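Torkdale Wallpaper: your questions answered

Torkdale is our teal floral paper, with sage leaves, orange and pink flowers and small pale blue ones in between. These are the things customers ask us most before they order.
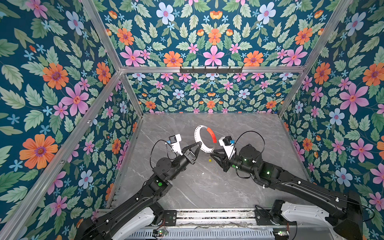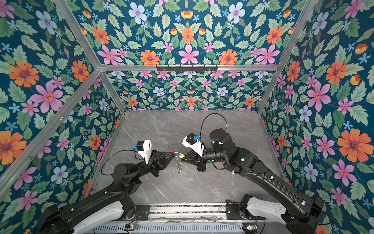

Is the background blue or green?
It is a deep teal. It looks greener in daylight and bluer under a warm bulb. If you are matching paint or curtains, order a sample first and look at it in the evening as well.

How much do samples cost?
The first 2 are free. After that there is a small charge, which we take off your order.

Is it too busy for a small room?
That depends on your taste. The pattern is dense and there is very little plain background. Some customers paper all the walls of a cloakroom, others do one wall and paint the rest.

What goes with it?
Pale grey works well, including grey marble-effect floors and worktops. Plain metal trims and black hooks or rails also suit it. For paint, we usually suggest picking up the sage of the leaves.

Can I put a hook rail on a papered wall?
Yes. Leave the paper to dry fully, then drill through it into the wall. Stick-on hooks will pull the paper away, so please don't use them.

Do I need to match the pattern?
Yes. Cut each length with spare at the top and bottom and line up the large pink flowers first.

Can I use it in a kitchen or bathroom?
You can wipe it with a damp cloth, but keep it away from direct splashes. Behind a sink or hob, fit a clear panel over it.

Does it come in other colours?
Not at present. Flavby has similar flowers on a cream background.

Can I return rolls?
Unopened rolls can come back. Cut rolls can't. Check that the batch numbers match before you start cutting.

Who do I ask about a large order?
Email Loïc Brunet in the trade office if you need over 300 rolls.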